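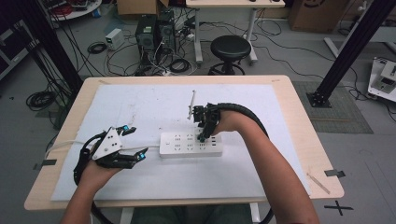
# Worktables and Outlets: The Beltari House Workroom

The Beltari House workroom is the shared making and mending space on the ground floor of Beltari House. It is open to residents of the Skito and Peng buildings and to members of the Flolby Street reading room. This page presents the room's standard table setup, with notes for those who intend to reserve a place. It was last revised on 12 August 2021.

The collection was prepared by Bianca Pascu, with table notes by Angeliki Antoniadis. Questions about the text may be left at the front desk for either of them.

## The table

The tabletop is light wood, and a large white board lies over most of it. A margin of bare wood is left on every side. Users are asked to keep the margin clear for hand tools, pencils and narrow stock such as sticks and dowels, and to do all marking, gluing and sorting on the board itself.

Boards carry gray smudges and faint marks from use. These do not affect the surface and need not be reported. A board with a raised edge, a deep cut or a soft corner should be reported at the desk, and the table should not be used until the board has been exchanged.

Short strips of dark tape are placed at the left and right edges of the table. Users are requested not to peel them off or add others. Tape required for a project may be applied to the board and must be removed at the end of the session.

## The power strip

The strip provided for table use is a long white unit with two rows of sockets. It is laid lengthwise across the board, with its cord leading away to the left. Users standing at the front of the table can then reach every socket without leaning over their work, and the cord does not cross the space where they stand.

The following rules apply to all strips in the workroom:

- One strip per table. A strip may not be plugged into another strip.
- Heating appliances, including irons and hot plates, are to be connected only to the wall outlets in the side room.
- Plugs are to be inserted and removed by the body of the plug. Pulling on the cord is not permitted.
- Liquids in open containers are not permitted on a table where a strip is in use.
- Any strip that is cracked, discolored or warm to the touch must be unplugged at the wall and handed to the desk.

The strips were renewed in May. Each one is entered in the equipment register under its own number. The strip assigned to Table 13 is number 414, and users of that table are asked to quote the number when reporting a fault.

## Cords

Cords on the table should lie flat and should not be wound around the legs or trapped beneath the board. Where a project brings its own cables, these should be led toward the user's side or toward the left, whichever gives the shorter path to the floor. Houda Chraibi, who maintains the electrical register, has asked that loops of spare cord be left loose on the floor under the table – tightly coiled cords can overheat and will be undone during inspection.

Extension cords may be borrowed for a single session. They are signed out in the green book and returned to the hooks by the door, not left at the table for the next user.

## Reserving a place

The workroom has 17 places. Reservations are made at the front desk or by calling extension 956 during opening hours. A place is held for fifteen minutes after the start of the session and is then released to the waiting list.

Two people may share one table if both names are given when the reservation is made. Users who need a table for several days in succession should apply in writing to Florin Husar and state the size of the work and whether it can be moved overnight. Work left without permission is transferred to the storeroom and kept there for one month.

## Closing the table

At the end of a session the table is to be left with the board in place, the strip switched off at the wall and all plugs removed. Loose material is swept from the board into the bin provided and not onto the floor. The board may be wiped with a damp cloth only after the strip has been disconnected and lifted clear, and it should be dry before the strip is put back.

Luminița Husar keeps the lost property drawer. Small items found on the wooden margin or under the edge of a board are placed there in a labeled envelope, with the table number and the date. Items may be claimed at the desk on presentation of a resident or reading room card.

Copies of the table notes are available in large print on request.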